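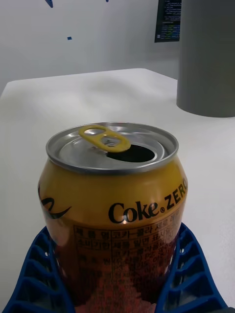 Coke Zero can, tab up.

July, craft bench notes, 4:30 pm

Cast iron trivet, second coat. Yesterday's yellow enamel went on too thick around the feet and sagged. Sanded the runs with 500 grit, wiped down with mineral spirits, left it to dry over lunch. Nusrat thinks the primer was still soft underneath. She may be right, I only gave it 5 hours. Next one gets overnight.

Gayan brought in the dryer vent cover he wants painted to match. Galvanized, so it needs a vinegar wash first. Put it on the shelf with his name on it.
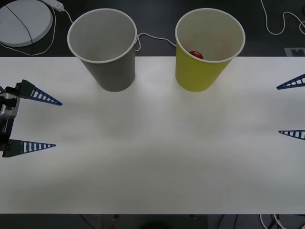 Color for the trivet is still open. Chathurika wants the same yellow as the old kitchen set from 1974, and the chip she gave me is too faded to match by eye. Mixed three test strips on card and none of them are close. For the ribs underneath I'm leaning toward a dark blue, like the triangular fingers with the row of white openings. It would hide scorch marks better than yellow. Will do a strip of it tomorrow next to the best of the three yellows.

To do:
- new foam brushes, the 70 cent ones shed
- ask Solène for the small wire wheel back
- label the blue tin, lid is stuck again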